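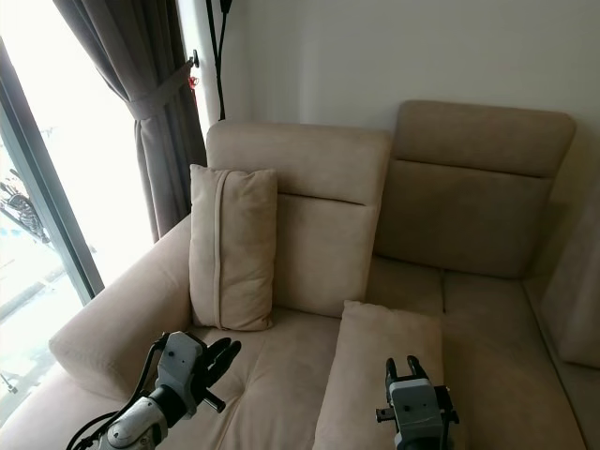 Ticket 548: sectional cushions won't stay put, plus marks on the fabric
Opened by: Leilani Lindqvist
Product: Fustivholm sectional, beige
Status: open

Hi again! So this is the big beige corner sofa in our den, and I love it, but the throw pillows are driving me nuts. I stand one up against the tall back section and by dinner it has slid down flat on the seat (the fabric is kind of fuzzy, so I figured it would grip!). I've plumped them, flipped them and swapped them around. Same thing every time.

Update, 10 January 2019
Sneha Shukla from your help desk asked me to push each headrest all the way back until it clicks. Did that 3 times on the left one and never heard a click. As for the marks, please look at the upper band on the front headrest and the darker patches on the seat. I've only dabbed at them with plain water, I promise.

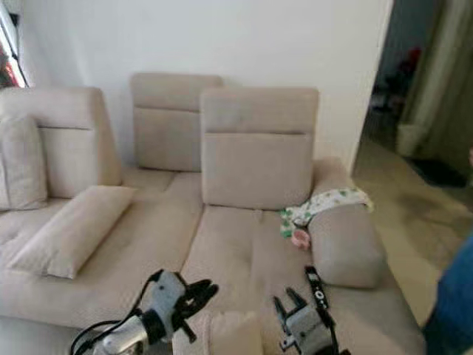 Smudge on the front headrest, long pillow lying across the seat.

Next thing Sneha wants me to try is brushing the fabric in one direction with a soft brush, then leaving the pillows off overnight. Fine by me, though my kids will complain! Could you also tell me whether the headrest covers come off for washing? The booklet is 17 pages and I can't find it anywhere in there. Mornings are best if you need to call.

Leilani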